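Urkness Community Housing Association
Tenancy Sustainment Program: progress report to the Fakden Foundation
Reporting period ending May

1. Summary

The program remains on schedule and within the approved budget. During the period, staff completed 400 home visits and received 499 requests for advice by telephone or in person. The most common subjects were rent arrears, heating costs and repairs left outstanding by private landlords.

The Foundation's grant continues to fund two full-time advisers. Fadwa Bouzid took over as senior adviser at the start of the period, and the handover of open files has been completed.

2. Rent arrears

Repayment agreements were reached for 40 households. Each agreement is reviewed after the first two payments, and tenants are offered a further meeting if their income has changed. Two households were referred to the tribunal duty service after negotiation with the landlord failed. Both matters are still open.

Advisers report that tenants are seeking help earlier than in the previous period. We attribute this in part to the revised arrears letter, which now gives the advice line number in the first paragraph and is written in plainer language.

3. Premises

Interviews continue to be held at the Hayashi Street office. The lease has been renewed on the existing terms, and the landlord has agreed to repair the rear entrance at its own cost. Evening appointments are now available until 7 p.m.
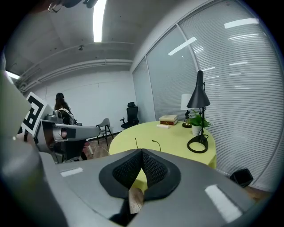
Light wooden flooring, with grey equipment in the foreground.

4. Matters for the Foundation's attention

The translation budget was fully spent before the end of the period. Demand for Arabic and Tigrinya interpreters exceeded our forecast, and the shortfall was met from general reserves. We request approval to move unspent travel funds to this line for the coming period.

The new case management system has been delayed by problems in transferring older records. Staff will continue to use the present database until testing is complete.

5. Next period

Priorities are to recruit a part-time intake worker, complete the records transfer and begin the tenant survey. Questions on this report may be directed to Nesma Benmoussa, Program Manager.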